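# Compassionate Access to Unapproved Treatments: Who Decides, and How Fast?

Project report, health policy module
Sunday, October 3, 2021

## 1. Background

Most health systems have some way for a seriously ill patient to get a drug or device that hasn't been approved yet. The names vary. Some call it compassionate use, some call it expanded access, and some leave it to the doctor and the hospital to sort out between them. Our project looked at how one such scheme reads on paper and how long a request could take if every step in it were followed.

We chose the Prercombe scheme. It covers four hospitals, its rules are short enough to read in a week, and the forms are open to anyone who asks the access office for them. We compared it with the older Camargo procedure, which Prercombe replaced in January.

We didn't have access to patient records and didn't ask for them. Everything here is based on the written rules, the blank forms, and the public log of requests, which lists only the type of product, the date received, and the date of the decision.

## 2. What the rules say

Under Camargo, a doctor who wanted to use an unapproved product wrote to the hospital's medical director. The director could say yes or no alone. There was no deadline, no standard form, and no requirement to record a reason. The only written safeguard was that the patient had to sign a consent letter, and the wording of that letter was left to the doctor.

Prercombe changed most of this. A request now needs:

- a statement from the treating doctor that approved options have been tried or ruled out
- a second opinion from a doctor in the same specialty at a different hospital
- a letter from the manufacturer agreeing to supply the product
- the scheme's own consent form, signed after a waiting period of one day
- a plan for reporting side effects

A review panel then has seven days to answer. If the panel says no, it has to give a reason in writing. If it doesn't answer at all, the request isn't approved by default, and the doctor has to ask again. We think this last rule is the weakest part of the scheme and return to it in section 5. 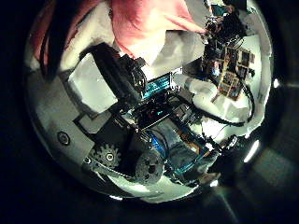

*Figure 1. Close view of mechanical and electronic parts, with pink-red fabric behind.*

## 3. Drugs and devices

The rules were plainly written with drugs in mind. The side effect plan asks for dose, batch number, and storage temperature. A device has none of the first and may not need the last. Of the 113 requests in the public log, most are for drugs, and the ones for devices tend to show longer gaps between the received date and the decision date.

The log doesn't give a cause. One possible reason is the second opinion. For a drug, any specialist in the field can read the trial results and form a view. For a new device, the number of doctors who have handled it may be very small, and they may all work at the hospital making the request. The rules require a different hospital and make no exception.

There's also the matter of what "tried or ruled out" means for a device. A drug can be stopped after two weeks. An implant can't be tried in the same way. The form has one box for both.

We also looked at whether software counts. The Divar guidance note, which the panel uses alongside the main rules, says that a program "which informs treatment" is a device. It doesn't say what happens when the program is updated after approval. A strict reading would need a fresh request for each update. We couldn't find a log entry that tests this.

## 4. Consent

The Prercombe consent form is four pages long. We read it against the old Camargo letters, of which the access office keeps three blank samples.

The new form is better in several ways. It says on the first page that the product isn't approved. It says who pays if something goes wrong (the answer is complicated, but at least it's there). It tells patients that they can change their minds at any time before treatment and that doing so won't affect their other care.

It's harder to read, though. The longest sentence runs to most of a paragraph and covers insurance, data sharing, and follow-up visits all at once. A patient who is very sick, or a relative reading on their behalf, may not get through it. A one-page summary would help, and the rules don't forbid one.

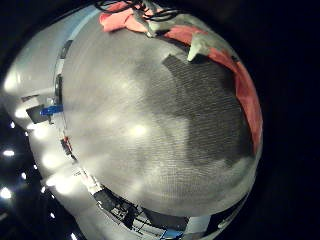

*Figure 2. Pale grey mesh-like surface with a dark patch; salmon-red fabric at the rim.*

## 5. Problems we found

**Silence from the panel.** As noted, a missed deadline has no effect. The doctor starts over, and the seven days begin again. In theory this could repeat without limit. We suggest that a missed deadline should move the request to a named deputy with two days to answer.

**The manufacturer's letter.** A company can refuse to supply a product for any reason, or not reply. The scheme has no power over this, and we don't think it should. But the form could be sent to the panel before the letter arrives – at present everything waits for it.

**Publishing results.** Neither scheme requires outcomes to be published. The case for requiring it is simple: if an unapproved treatment is used, other doctors should be able to learn whether it helped. The case against is that single cases can mislead, and that a patient with a rare disease may be easy to identify. The Irkedness discussion paper, all 314 pages of it, spends nearly a third of its length on this question and recommends a closed register open to doctors only. We found that a reasonable middle course, although it does leave patients' groups out.

## 6. Limits of this project

We read documents. We didn't interview panel members, doctors, or patients, so we can't say how the rules work day to day. The log shows dates only, and a long gap could mean a slow panel or a doctor who was asked for more information. Requests that were dropped before being sent in don't appear anywhere.

With more time we would compare the device requests one at a time and ask the access office whether the form is due for revision.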